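Vadix — About us
Equipment planning for two-arm handling cells

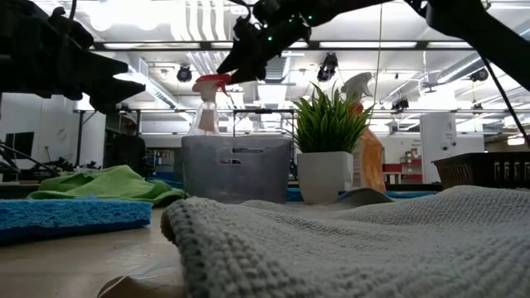

Plandon, 13 July 2022

Vadix plans and budgets robot cells for organisations that have to buy them, house them and keep them running. We do not manufacture arms or grippers and take no commission from those who do. Clients pay a fixed fee for a written specification, a costed equipment list and, where wanted, attendance at acceptance.

The company was set up by Masanobu Nishimura, who had spent his earlier career writing purchase specifications for packaging lines. Ghazala Janjua joined as head of costing and now signs off every budget before it leaves the office. Most of our clients are buying their first or second cell. Their work involves household goods: cloths, sponges, spray bottles, bins and baskets, handled on an ordinary tabletop by a pair of grippers.

What we plan

A quotation for an arm seldom covers the whole cell. Our equipment lists are split into five parts: arms and controllers; grippers and spare fingers; table, mounting and cabling; lighting and cameras; and working stock. The last part is the one most often left out of a first budget. A towel and a trigger bottle make different demands on a gripper, and a buyer who intends to handle both should price the fingers for both and hold enough of each item to replace what wears out.

Room surveys are carried out before any order is placed. We record floor loading, ceiling height, the position of ducts and light fittings, the supply available at the wall, and the storage needed within reach of the table. Cable runs are measured on site. Drawings supplied by the landlord are used for reference only.

How we cost

Each line is entered at purchase price, with delivery, fitting and three years of upkeep shown in separate columns. Spare fingers are budgeted per 2,000 hours of running. Any single item above £900 needs two written quotations, and any item under £100 goes into a consumables line that is reviewed each April. Prices are held in the currency of the quotation until the order is raised.

Our current price book, Mosard, has 189 entries. It is supplied to clients as a plain spreadsheet with the date of each quotation beside it. Entries older than a year are marked and left out of totals.

Acceptance

We ask for acceptance tests to be run with the client's own goods, on the client's own table, under the lighting that will be used afterwards. The test list is agreed before the purchase order is signed and attached to it. Changes made later are priced as changes.

Where we work

The main office is in Plandon. A smaller office at Godinho handles site surveys and holds the drawings archive. Requests for a survey should state the room dimensions, the goods to be handled and the financial year in which the money has to be spent — the last of these usually decides the delivery schedule.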